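The Year I Tried to Learn to Fall Asleep

I have been a bad sleeper since college, and for most of that time I treated it like a personality. Some people run marathons. I know what the garbage truck sounds like two streets before it gets here.

Last winter my doctor asked how many hours I was getting, and I said "enough," and she wrote something down that was longer than the word enough. So in January I decided to get serious, meaning I decided to buy things.

The first thing was a pillow from a company called Trendetti. It came rolled up like a sleeping bag and smelled like a new car for a month. The booklet said to give my neck time to adjust. My neck gave it 7 nights and then I moved the pillow to the guest room, where I assume it is working on my guests.

Then came the tea, the magnesium, the socks (warm feet are supposed to help), and the long audio recordings. I had one of a train crossing Norway at night with a stop at a place called Juvavgate, and I got so interested in whether we'd be on time into Juvavgate that I stayed awake to find out. We were late. I was furious, lying there in my socks.

By March I had moved on to history. I found an old household manual at a library sale, printed in 1923, with a chapter called "On Sleeplessness in Adults." The author is against cheese, novels, and lying on the left side. He recommends a cold cloth on the wrists and thinking of a plain dark curtain, with no folds in it, until the mind gives up. I tried the curtain. My curtain kept getting folds. Then it needed hemming, and then I was pricing fabric. 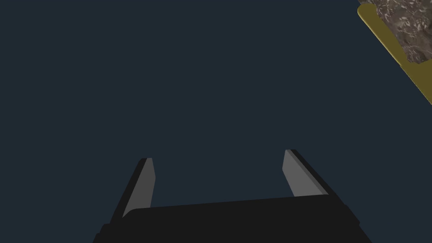

A reader going by Urneck wrote in to say that the curtain never worked for them either, and that what finally did was getting out of bed at 4 every morning they woke up, sitting in a hard chair, and going back only when they were nodding off. Urneck added that the chair has to be truly unpleasant, and that they'd made the mistake of starting with a recliner.

I own a very unpleasant chair. It came with the apartment. So all through April, whenever I woke up in the dark, I went and sat in it with my coat on and looked at the stove clock. The first week was awful. I was so tired at work that I answered the phone with my own zip code. The second week was also awful, but shorter.

Somewhere in there I gave up coffee after lunch, which hurt more than the chair. I'd been drinking Zoëga at three in the afternoon for years and telling everyone it didn't affect me. I'd like to apologize to everyone.

I also quit reading message boards about sleep. There's a thread with 524 replies on whether to keep the window open, and I had read all of it, some of it twice, with the window going up and down as the argument changed.

These days I'm asleep by midnight more often than I'm not. I still wake up for the garbage truck, but only when it gets to our block. The doctor seemed pleased and asked what had made the difference, and I told her it was the chair. She wrote that down too. My next appointment is in October, and the guest room pillow is free to anyone who wants to come pick it up.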